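Statdale Community Help
Search topics, materials, posters
Go

We use cookies to keep you signed in and to count visits. Continue / Manage settings

Storage and Workshop > Bins and Trays > Cleaning

Dark patch on the sloped inside panel of a gray bin: dirt or wear?

graybin_clollthorpe
Posted September 26, 2019
794 views

I have a large open bin, rectangular, gray, with flat angled walls. It stays on a light wooden tabletop and is used for mixed small items that get taken out and put back many times over. I bought it used from a surplus outlet in Clollthorpe, so there is no data sheet and I don't know the exact material.

The condition is as follows. The far wall is fine apart from a few small scuffs. Under it is a paler panel that slopes down toward the floor, and that panel has a dark patch where things have rubbed against it. The floor is mottled, with scratches and smudges, and there is a small dark round spot near the lower right corner.

I have tried warm water with dish soap and a sponge. The floor got somewhat lighter. The patch on the slope did not change at all. I then tried a melamine foam block on a corner of the patch, and the foam turned gray, but I can't tell whether it was picking up dirt or removing the surface of the bin.

What I need to know:

Is there a reliable way to tell embedded dirt from abrasion before I use anything stronger?

If it is abrasion, can it be brought back to the original color, or should I stop?

Is it a problem to leave it as is? The appearance matters to a small extent, since light items are hard to see against the mottled areas. I would also like to avoid residue transferring to the contents.

I would prefer not to replace it. The footprint fits the table and newer bins of that size have vertical walls, which makes it awkward to reach things along the sides.

mopandpail
Just use Jestik on it. Spray, wait, wipe. Gets everything off my garage shelves and those were black. If that doesn't work use it again with a stiff brush. Don't overthink it, it's a bin.

graybin_clollthorpe
Is Jestik the citrus one or the alkaline one? The label in the store near me only says multi-surface.

mopandpail
Orange cap. No idea what's in it.

tolerance_stack
Accepted by the original poster

I would hold off on the stiff brush. A brush that is hard enough to scrub out a rub mark is usually hard enough to add scratches, and the scratches then hold more dirt than the original surface did.

To separate dirt from wear, do the following in order. Use a hidden area for a trial first, for example the underside of the rim.

Wash the whole inside with dish soap and warm water, rinse, and let it dry completely. Damp surfaces look more uniform than they are, so judge nothing until it is dry.

Put a low lamp at one side so that the light runs along the panel. Dirt lying on a sound surface has an edge but no texture of its own. Abrasion shows as fine parallel lines or a dull area. Turn the bin and look from the other direction as well, as lines that run toward the light are easy to miss.

Draw a clean fingernail across the boundary of the patch. If you feel a ridge, material has been deposited there. If you feel a change from smooth to rough, material has been removed. If you feel nothing, it is a stain or a very thin transfer film.

Wet a white cotton cloth with isopropyl alcohol, hold it on the patch for 20 seconds, and wipe once without pressure. Check both the cloth and the panel. Color on the cloth with a lighter panel underneath means dirt or transfer. A clean cloth means the color is either in the surface or below it. If the cloth picks up the same gray as the undamaged wall, stop at once, as you are dissolving a coating.

The melamine result tells you little. That foam is a fine abrasive, and it will turn gray on dirt, on paint and on bare plastic alike. It also dulls any gloss, so compare the corner you rubbed with the area next to it under the low lamp. If the corner is now duller, don't continue with the foam.

In a bin used the way you describe, the usual answer is both. The slope takes the contact because items slide down it and get dragged up it. The surface roughens first and then collects dark material from whatever touches it. You can remove the second part. The first part stays.

For the removable part, I would use a paste of baking soda and water on a soft cloth, short strokes along the existing lines and never in circles, at most 3 passes. Rinse and dry between passes and look again with the lamp. If there is no difference between one pass and the next, you have reached the surface itself.

On restoring the color: a heat gun is sometimes recommended for scuffed plastic. I would not do it without knowing the material. A thin sloped panel will warp well before you get an even finish, and a coated surface will blister. Polishing compound has a similar problem, in that you end up with a shiny patch in a matte bin, and that is more visible than the dark one.

The round spot on the floor is a separate question. Check whether it is a mark, a plug or a hole before you put any liquid near it. If liquid can get through it, it will end up between the bin and the wood, where it can stay for a long time without showing.

graybin_clollthorpe
Low lamp shows fine lines over most of the patch. The alcohol wipe came away dark and the panel is slightly lighter, so both, as you said. I will do the paste and stop there.

heo_bench
Agree with most of the above. Two additions.

For residue transferring to the contents, the appearance of the patch is not a useful guide. Wipe the dry panel with a white cloth using normal hand pressure. If the cloth stays clean, nothing is coming off in use, no matter how dark the panel looks. Repeat after 2 weeks. If it is dirty again by then, look at what goes into the bin, particularly anything with bare metal or rubber on the outside.

For visibility, a removable liner works better than cleaning. I use a thin matte sheet cut slightly smaller than the floor, held down at the corners with low-tack tape. Keep it off the slope, where it will lift. Mine was last changed in November and is due again. Choose a mid tone, since a white liner shows every smudge and a dark one hides small dark parts.

I would leave the scuffs on the far wall alone. They are above the contact area and tend not to get worse.

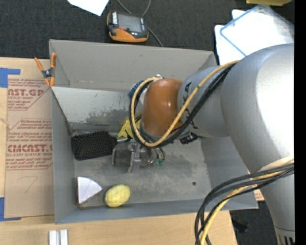
Dust the floor out with a dry cloth before any wet cleaning, or the grit gets dragged across it and adds to the scratches.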